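Observers wanted for a robot open day (paid, doubters preferred)

Posted by Liesbeth Timmermans
Location: Panside, second floor of the old feed exchange
Type: one-day paid role, with one evening of preparation
When: January, 9:30 am to 5 pm

Panside rents out meeting rooms and, four times a year, puts on an open day where a company shows its machines to people who might buy them. In January the company is Hartono. They will be demonstrating Fultilov, their control software for robot arms with two-finger grippers, and they have told us that it picks up and puts down household and workshop items "as reliably as a trained hand."

I have sat through a good many of these days. The arm picks up a block. Everyone claps. Then there are sandwiches, and a man in a nice sweater says the word "seamless." On the train home you try to remember whether the arm ever picked up anything it hadn't met before, and you can't.

So this time we are hiring our own observers. We pay you, Hartono does not, and Hartono has agreed in writing to let you stand where you like and ask what you like. They were slower to agree to the second part.

What you would do

You attend the whole day, including the dull middle. You get a clipboard, a stopwatch and a log sheet. Every attempt goes on the sheet: what the arm was asked to do, how long it took, whether a person stepped in, and what was said to the visitors while it was going on. I care a lot about that last column. At the last open day I counted the phrase "it doesn't normally do that" until I ran out of fingers.

In the afternoon there is an hour set aside for observer requests. You may ask for a task to be repeated, or for an object to be turned or moved. You may not touch the arm or enter the taped area while the light is on.

Afterward you sit with the other observers and write up what you saw. The write-up goes on our site under your names, and Hartono gets to read it at the same time as everybody else.

Part of the day is live and part is simulation. Hartono runs the harder jobs in simulation first, on a big screen, and I expect them to lean on that screen. A simulated gripper doing well tells you something, but I would like it written down each time which kind of success we were being shown. There is a column for this too.

Who we are looking for

People who notice things and write them down plainly. You do not need to know anything about robots. Past observers at our other events included a school bus driver and a retired proofreader, and the proofreader was the best we ever had.

You should be able to stand for long stretches, though chairs are provided and you may use them. You should have legible handwriting. You should not work for Hartono or own shares in it, and you should not be married to anyone who does. If you think all robots are a swindle, please apply, but be ready to write down the times it works. I will be checking.

Enthusiasts may also apply – we need one or two so that the rest of us are kept fair.

Pay and practical matters

$700 for the day, paid within a month. Lunch is included. Travel is refunded up to $55 with a receipt. The prep evening is held online and takes 2 hours. It covers the log sheet, the safety rules and the words on Hartono's brochure, so that you know what has been promised before you see what is delivered.

The elevator at Panside is small but works. Parking on the street is free until noon, then it is not. People coming from Oston should take the early bus; the later one drops you after the opening talk has begun, and the opening talk is where the biggest claims get made.

The visitor sessions are separate and need no application. If you only want to look, just come.

How to apply

Send a page, no more, to Sem Van Beek at the front desk, by post or by hand. Leave off the résumé. Tell us about a time you watched something being demonstrated (a blender, a used car, a church organ, anything) and what you saw that the seller would have liked you to miss. Applications that mention "passion for innovation" will be read last.

From Hartono's simulation runs, both with the gripper open: 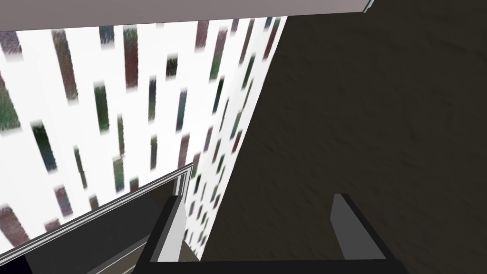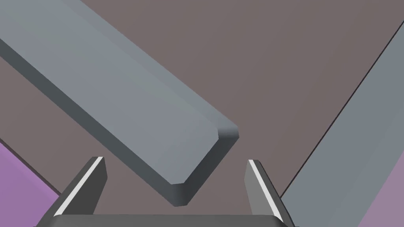
Lucie Cormier: I did this job at the last open day, and I'd tell anyone thinking of applying to bring a second pen and flat shoes. Liesbeth makes it sound like an ambush. Most of it is waiting while someone restarts a laptop. I also went in sure I'd be writing "failed" all day, and my sheet was a good deal more mixed than that, which annoyed me a little. Ask for the repeat runs early in the hour. By four the engineers are tired and start explaining when you've asked them to show you. Is the prep evening recorded this time? I missed the last ten minutes of mine.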